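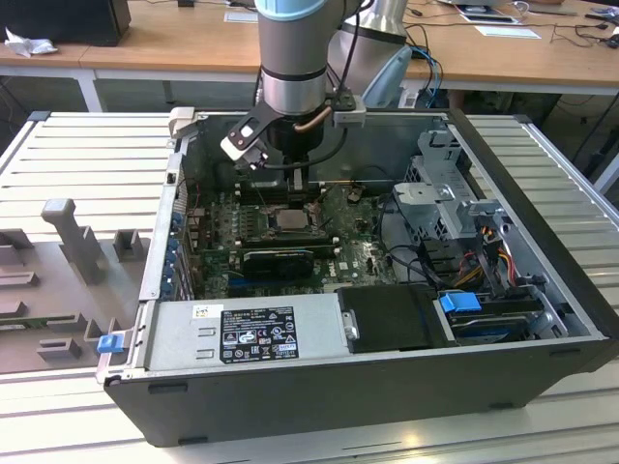
Tower on its side, CPU and memory slots showing.

Ticket: Mokby catalog import stops at the same scan every time
Opened by: Mariann Lengyel
Status: Solved
Last update: 26 Dec 2025

Hi all! I'm going to write down everything I tried, in order, so we don't go in circles. Sorry for the length.

I'm cataloging my grandmother's letters and postcards. There are 3,785 scans, all done on the Bravo flatbed over the summer, and they live on the Stoten storage box in the hallway closet. Mokby is supposed to pull them in, read the dates off the file names, and sort them into years. It starts out great. Then it gets to scan 694, the progress bar sits there for a bit, and the whole program closes with "Import error 41". No log window, no option to skip the bad one, just gone.

What I tried first:

Restarted Mokby. Same thing.
Restarted the computer. Same thing.
Opened scan 694 in the regular picture viewer. It opens fine – it's a postcard of a lake with a coffee ring on the back.
Took that scan out of the folder and ran the import again. It stopped on the next one, so now a totally different card was "bad".
Swore a little, made lunch.

After lunch I copied the whole folder from the Stoten to the local drive, which took 46 minutes, and ran the import from there. I was so sure this would be it! It stopped in the same place.

Then I went searching, and half the posts I found said random program crashes mean bad memory. So the memory got reseated and I left a memory test going overnight. Zero errors by morning. I'm mentioning it mainly so you won't ask me to do it again (please don't ask me to do it again).
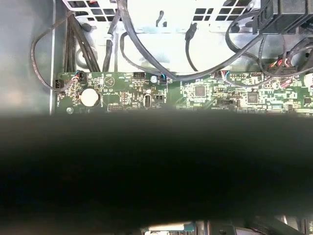

Next up was the catalog file. I made a brand new, empty catalog and imported only the first folder, the 1950s letters. That went through without a hiccup. Then the 1960s folder, also fine. Then I got cocky, pointed it at the top folder with everything in it, and it crashed. So the scans are OK one folder at a time, at least the ones I've tried, and not OK all together.

I also tried:

Turning off the antivirus during the import. No change.
Turning off thumbnails under Import Options. It got through that part faster and then crashed in the same spot.
Running as administrator. No change.
Uninstalling and reinstalling from the download page. It asked for my license key, which I had to dig out of an email from August, and then it crashed exactly like before.

One more thing that may or may not matter. I have the Revberg add-on installed, the one that reads handwriting and fills in the name field. It's wrong pretty often (my great-uncle is apparently called "Bottle") but it saves me so much typing that I'd hate to lose it. Do I need to take it off?

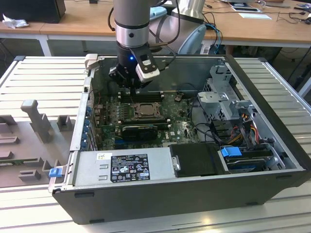 Kristóf Kun: Thanks Mariann, that helps a lot, and you can leave the hardware alone. Please don't remove Revberg yet. Go to Settings, then Add-ons, and look at the line called "Working folder". Tell me what path it shows and how much free space there is on that drive. Error 41 is a write error on our side, so it would come up no matter which scan was next in line.

Oh wow. OK, so the path is a little partition labeled TEMP that I had completely forgotten existed. It's full. Like, completely full, the bar in the file window is red all the way across. It's all Revberg leftovers, page after page of them, going back to when I first installed the thing. And that explains why one folder at a time worked and everything together didn't – I'd been getting in just under the limit, and the new catalog must have cleared a bit of its own stuff first.
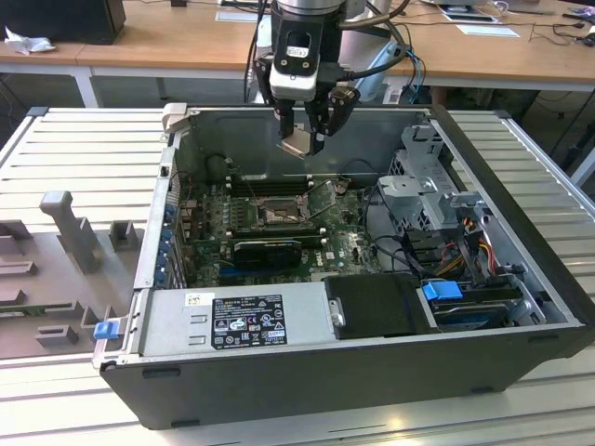 Side panel off, up by the memory slots.

What I did, for anybody who finds this ticket later:

Closed Mokby all the way, including the little icon by the clock.
Changed the working folder to a new one on the big drive.
Emptied the old one. It complained about a couple of files being in use, so I restarted and deleted those too.
Turned thumbnails back on.
Ran the full import from the Stoten.

It went right past 694 and all the way to the end!! The lake postcard is in 1963, where it belongs.

Two requests while I have you. Could the error message say "disk full", or at least name the drive? I would have saved myself a whole evening. And could Revberg clean up after itself when it's done with a page? I checked again just now and the new folder already has stuff in it.

Kristóf Kun: Glad it's running. I've filed both requests with the add-on team. Until there's a fix, emptying the working folder by hand is safe as long as Mokby is closed. I'm marking this one solved, and a reply here will reopen it.

Perfect, thank you! I'm going back to fixing all the Bottles.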